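Robots That Tidy the Table: Meet the Triltik Two-Arm Kit
Kids' Tech Corner - by Hanane Fawzy
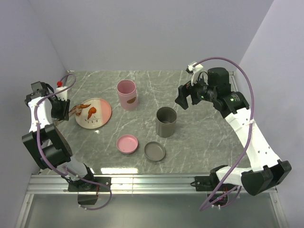 Ever put the wrong lid on a cup? Water everywhere. Shirt soaked. Robots do it too - and they need a LOT more practice than you do.

The Triltik kit is two robot arms you can hire for your school. Not buy, hire. A van brings it, a person sets it up, you get it for 3 days. Then it goes to the next school. Ours came to Larkwood on Monday, June 6, 2022 and I got to hang around and ask questions.

What's in the kit?

Two arms. A metal rail they're both fixed to. A tabletop with walls on the sides and the back. A box of stuff to move around - cups, lids, plates, play food. Pink cup, pink lid. Gray cup, gray lid. You can guess the job.

How does an arm work?

Think about your own. Shoulder, elbow, wrist, fingers. Robot arm, same idea. Every place it bends is called a joint, and a motor turns each one. The long white bits in between are called links. They don't bend at all, like the bones in your arm.

At the end is the gripper. That's the hand. No thumb! Just fingers that open and close. See the purple cables looping over the arms? Look how much slack they have. A cable pulled tight would yank when the arm stretches out, so they get left nice and long.

Why two arms?

Try this. Put one hand in your pocket. Now screw a lid on a bottle. Hard, right? The bottle spins round. Two hands and it's easy - one holds, one twists. Robots have the same problem. But two arms can also bump into each other, so somebody has to plan who goes where and who waits.

Is it smart?

Um. Sort of. It doesn't know what a cup is for. It has never been thirsty. Bohdan Onyshchenko brings the kit round to schools and he told our class that a cup moved by the width of a finger can be enough to mess up a move. So you try, you change somthing, you try again. His record for one lid is 53 tries. He wasn't even embarassed.

What I liked

The lessons are short. The cards have big print. You can slow the arms right down, wich is good if you're nervous.

What I didn't

Waiting. If your class is big you wait ages for a turn. Hajar Zaki in my group got 2 goes all day and she was pretty cross. Also the motors whine. And the play food is fun for the little ones but I wanted harder jobs - folding a sock maybe.

Rules if you get one at your school

Hands out while the arms are moving. Long hair tied back. No leaning on the rail. Know where the stop button is BEFORE you start.

Who's it for?

Ages nine and up, I'd say. Younger kids can watch and pick the next job. Get your teacher to ask Triltik early, as the May spots went fast.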